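Le bac gris, meuble discret des maisons bien rangées

Dans l'entrée de Kęstutis Grīnberga, il n'y a ni vide-poche ni corbeille en osier. Sur la table, un bac gris reçoit ce qui n'a pas encore trouvé sa place : le courrier ouvert, les gants, une ampoule à rapporter au magasin. Il le vide le soir, ou le lendemain s'il rentre tard.

« J'ai eu des boîtes à couvercle pendant des années, raconte-t-il. On les ferme et on oublie ce qu'il y a dedans. »

Le bac ouvert vient des ateliers et des réserves de magasin. Il est passé dans les logements par le garage, puis par la buanderie, et on le trouve maintenant sur des tables, dans des placards de cuisine, sous des bancs. Bondby, une boutique de rangement installée dans une ancienne quincaillerie, en a vendu 236 depuis février. Le gris part en premier, devant le blanc et le vert sapin.

Le choix de la couleur a son importance. Sur un fond mat et uni, les petits objets se repèrent vite, surtout s'ils sont colorés ou translucides. Les parois hautes retiennent ce qui roule. Elles obligent en revanche à plonger la main, et un bac trop profond finit toujours par garder une couche d'affaires que personne ne remonte.

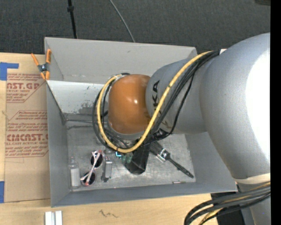 Bac gris à parois hautes, sur un plateau en bois clair. Près de la pince noire, des formes vertes translucides.

Chez Harms, qui aménage des cuisines et des arrière-cuisines, on conseille de commencer par la surface qui recevra le bac. Une table en bois clair convient bien, à condition de coller un feutre sous les angles. Le bac se tire et se pousse plusieurs fois par jour, et un plateau huilé marque en quelques semaines. Sur un plan stratifié, la question se pose moins.

Vient ensuite la forme. Les parois inclinées permettent d'emboîter les bacs vides et dégagent l'ouverture. Elles font perdre de la place au fond : dans un placard de 100 cm, on aligne quatre bacs Nomano de taille moyenne, avec des creux entre eux à la base. Les modèles à parois droites, comme ceux de Rusen, remplissent mieux une étagère mais s'empilent mal une fois vides.

Reste à décider ce qu'on y met. Kęstutis Grīnberga a essayé le classement par pièce, puis par matière, avant de s'en tenir à l'usage : un bac pour ce qui sort de la maison, un autre pour ce qui se répare, un troisième pour les piles et les câbles. Le quatrième sert de bac de passage – c'est celui de l'entrée. Il n'a pas d'étiquette.

L'entretien est simple. De l'eau tiède, un peu de savon noir, un chiffon doux. Les éponges abrasives laissent des traces brillantes sur les surfaces mates, et les marques sombres partent souvent à la gomme blanche. Pour les rayures profondes, il n'y a pas grand-chose à faire, sinon tourner le bac vers le mur.

À lire aussi
Buanderie étroite : où poser le linge à trier
Feutre, liège ou caoutchouc sous les meubles
Le placard d'entrée, étagère par étagère
Savon noir : les surfaces à éviter

Ce site utilise des cookies pour mesurer son audience. Accepter – Refuser – Personnaliser

Contact | Mentions légales | © Octobre 2023 | Haut de page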